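Stallmont Updates Flat-Pack Desk Recall

5/11/23

Furniture maker Drulex has widened its recall of flat-pack desks sold in the Stallmont area to include units assembled by retailers, the county consumer office said Thursday. The notice now covers 3,352 desks, up from 1,427 in the first notice.

The fault lies in the cam fasteners that join the side panels to the top. Under repeated side loading, the cam can rotate back toward its open position and the joint loosens. The office has received 11 reports of a side panel separating from the top. Two involved minor injuries.

Testing was carried out at the Aigner laboratory in Carkum. Sample desks were loaded at the front edge and cycled from side to side until the joint moved. Fasteners from the affected batch released well before the limit set by the manufacturer — those from later batches held for the full test.

"The panels themselves are sound," said Radek Vrabec, the engineer who led the testing. "The cam housing was molded slightly oversize, and it does not grip the bolt through a full turn. Retightening helps for a while, but it is a temporary measure."

The batch code is printed on a label inside the left side panel, near the floor. Codes ending in K or M are affected. Owners who cannot find the label should compare the fasteners with the drawing supplied in the recall notice.

Drulex will mail replacement fasteners free of charge. Fitting them requires a Phillips screwdriver. Desks should be emptied before work begins, and any hutch or shelf unit should be removed from the top first.
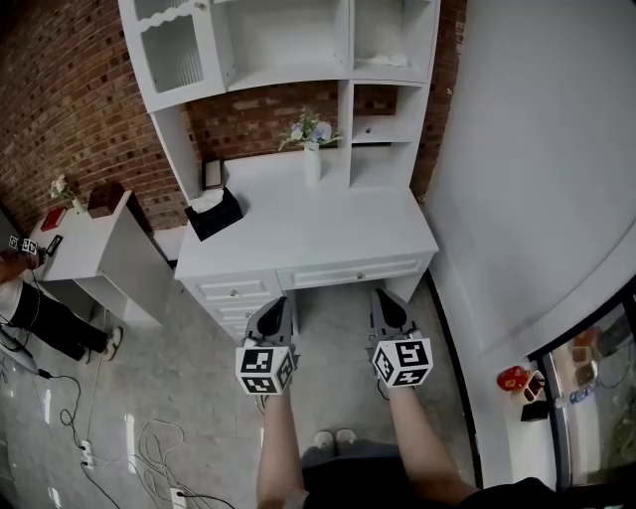 How to file a claim

Claims can be made by mail or at any Drulex dealer through the end of August. A receipt is not required, but the batch code must be given. Refunds are available for desks with damaged panels.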